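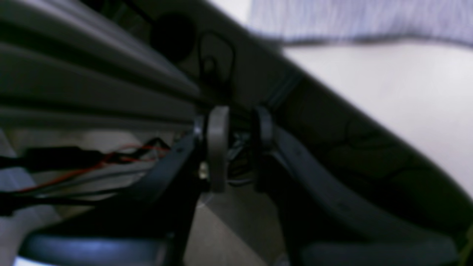

Ticket: Korov wrist camera, finger comparison on cloth
Opened by: Ruoxi Song
Status: open, waiting on Garnton

Hello all, and thank you for being so patient with me on this one. You asked for a proper account of where we are with the two grippers, so I've gone back through my June notes and tried to put them in a sensible order.

The trouble first showed up when we moved from foam blocks to cloth. With the Rirkham fingers the controller would report a good hold at 64 per cent closed, and then the reading would drift while the arm was still lifting. I did 12 lifts on each setting and lost 5 at the default, which is far too many for something as light as this.

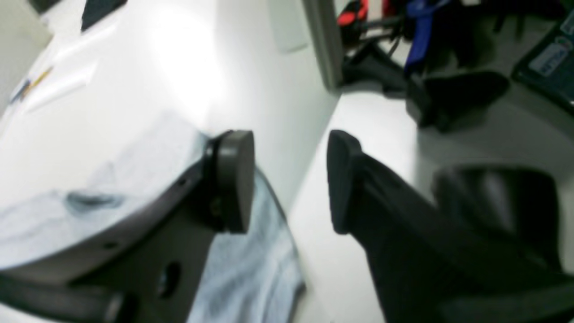
Rounded grey pad and squared black tip, open, with the blue cloth hanging between them.

Garnton wondered whether the cables were pulling on the wrist, a very fair question, so I re-routed them and ran the lot again. It made no difference that I could find – sorry, I know you were hoping! I also put the controller back to the older firmware from the Riihimäki bench and got the same drift. 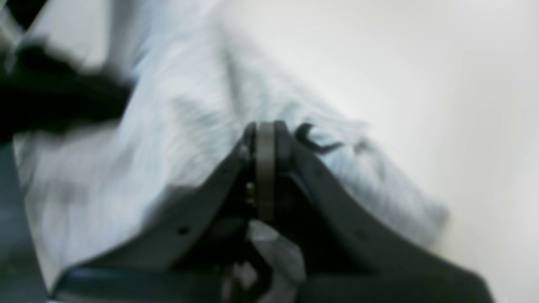 Fingers together over the crumpled fabric. The upper part is badly blurred.

That blur is my other grumble, and I'd like it kept on this ticket if nobody minds. At the default exposure the picture smears so much that the fold finder gives up, and then we can't tell a bad grasp from a bad guess. Shortening the exposure to 3 ms helped a good deal, though it does want plenty of light overhead.

What I'd really like to try next is a slower close
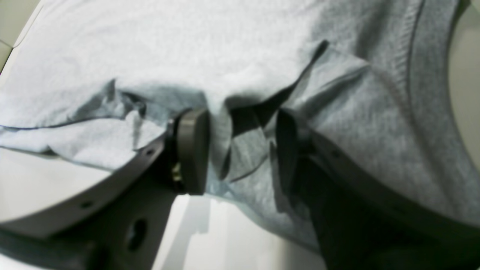
with the force limit turned down a notch, on both sets of fingers and with the same shirt, so that we're comparing like with like. Could somebody at Garnton send me the current limits for the Rirkham set? The ones in my manual stop at the previous version, and I'd rather not guess.

Ruoxi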